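Angelica Rivera met us at the Rakell sorting hall at 8 on Thursday and took us straight to the bins. They are plain sheet metal, set one behind the other, and used for small toys and odd parts.

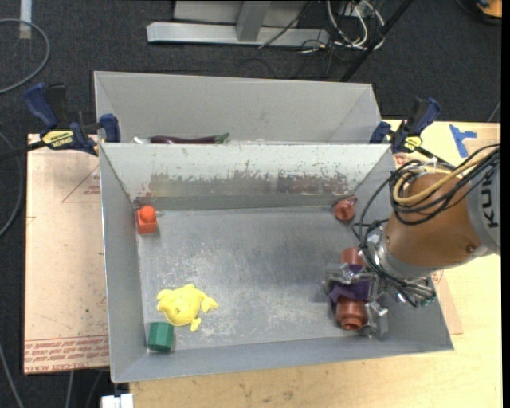
Front bin, with a yellow toy and an orange-red block at the left.

The hall handles some 3,000 pieces a week — mostly returns from Hemel. We stayed 2 hours and finished in the packing room, where coffee was waiting.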